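Trekent opens practice flat for teaching robots by hand

Trekent has opened a practice flat in Guscombe where people teach robots household work, one movement at a time. The first group of 18 operators began in October, and the team has already kept 297 demonstrations.

Each operator guides a robot through a small task, such as reaching for a cupboard handle. Later, a program learns from these recordings.
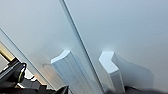
Slow hands are better

"New people always want to be quick," says Gizella Lakatos, who leads the training. "I ask them to move as if someone is sleeping in the next room." A session lasts 20 minutes, then the operator must rest.

Cloth is the subject that operators find most difficult, as it never lies the same way twice.
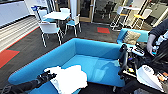 HOME ROBOTICS

Tasks with a narrow opening need another kind of patience. The gripper must come in at the right angle, and a small mistake at the start becomes a big one at the end. Timothée Poulain, an operator from Piltham, repeated one such approach for a whole morning before he was satisfied with it.

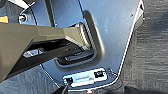 Does an operator need to know programming?

Most of them do not. Trekent looks for calm people with a good sense of distance, and the first lessons take place in the flat itself.

Storage is also on the task list. Clothes, baskets and bottles share the wardrobe, so the operator has to plan the path of the arm before moving it.
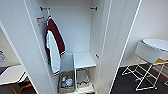 The arrangement inside is changed between sessions, so that the program does not learn only one position by heart. Séverine Roussel, who checks the recordings, removes those where the operator hesitates too long. The next group will start after the winter break, and kitchen tasks will be added then.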